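3.2 Shift length and reading errors

We took the meter logs from both depots, Nadell and Dilirberg, and matched each hand-read value to the billing value for the same address. 2,957 pairs in all. Pairs with a missing street number were dropped. So were pairs where the reader had written "est." in the margin — those are guesses, and the billing office treats them as guesses too.

An error here means any mismatch in the last two digits. Bigger mismatches nearly always came from a swapped meter and are handled in Section 4. Readers worked either short routes or long ones. Long routes had a break in the middle, at least on paper. In the interviews most readers said they skipped it when it rained, and April was a wet month at both depots.
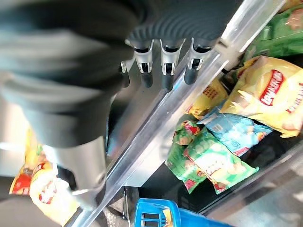 Figure 7.

Errors went up late in the route, but not evenly. At Nadell the rise starts after the break. At Dilirberg it shows up earlier, and is tied to the hill streets, where meters sit low behind steps and the reader has to crouch. We had expected age of the meter to matter more than it did. Old dials were read about as well as new ones, so long as the glass was clean.

Digit swaps were the most common kind of slip, then a misread of 3 for 8. The Wemico route sheets print the old reading right next to the blank box, and several readers told us they look at it first. Sriwong argued in her earlier depot study that this pulls the new reading toward the old one. Our data fit that, tho we can't separate it from plain tiredness. A trial with the old reading left off was planned with 16 readers and only 2 finished, so it is not reported.

One more caution. Route order was set by the depots and not by us. A reader who knows a street well may be faster on it and more careless, or faster and more acurate. We have no way to tell from the logs alone.

Comments (3)

pellbrook
Did you check left handed readers? They cover the dial with the clipboard. Used to see it all the time.

Napaporn Sriwong
Thanks for citing the depot study. Small fix — the sheets I looked at were from Nilsuwan, older layout, old reading at the top of the page.

meterman_d
the break is skipped in good weather too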